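What Is Dyslexia?

Dyslexia is a difference in how the brain handles written words. A person with dyslexia may find reading slow and spelling hard, even after a lot of practice. It has nothing to do with how smart someone is.

When you read, your brain matches letters to sounds. The letters s, h, i and p become "ship." For many readers this matching gets quick after a while. For a reader with dyslexia it can stay slow, so a page takes longer and feels more tiring.

Some signs of dyslexia

Mixing up short words such as "for" and "of." Guessing a word from its first letter. Spelling the same word two ways on one page. Not wanting to read out loud.

Lots of kids do these things sometimes, especially when they are first learning. One sign by itself does not mean a person has dyslexia. Tired eyes, missed school or needing glasses can make reading hard too.

How do people find out?

A trained specialist meets with the child. They might read word lists, play sound games and talk about school. There is no blood test for dyslexia, and you can't catch it from anyone.

What helps?

Reading lessons that teach sounds step by step help many kids. Extra time on tests helps too. So do audiobooks - listening to a story is a fine way to enjoy it. Bonifacio Vallejo, a fifth grader in Drellholm, listened to a book of 484 pages last winter and then started the next one.

If reading feels hard for you, tell a parent or a teacher. You can say, "The words take me a long time." That is enough to get started.

Word box

Specialist: a person with extra training in one subject.
Symptom: a sign that something may be going on in the body or mind.

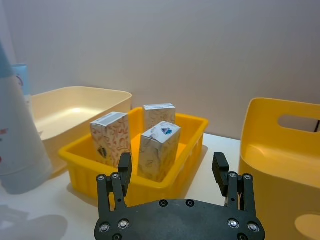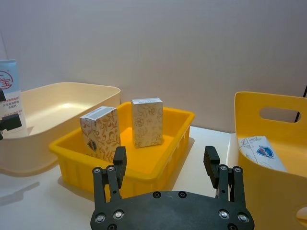
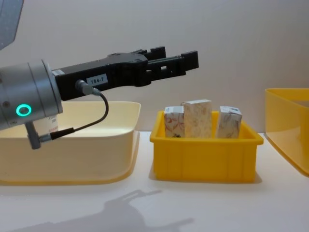
DRELLHOLM, September

Written by Aigars Lepik for young readers ages 8 to 11. Next month's topic is stuttering.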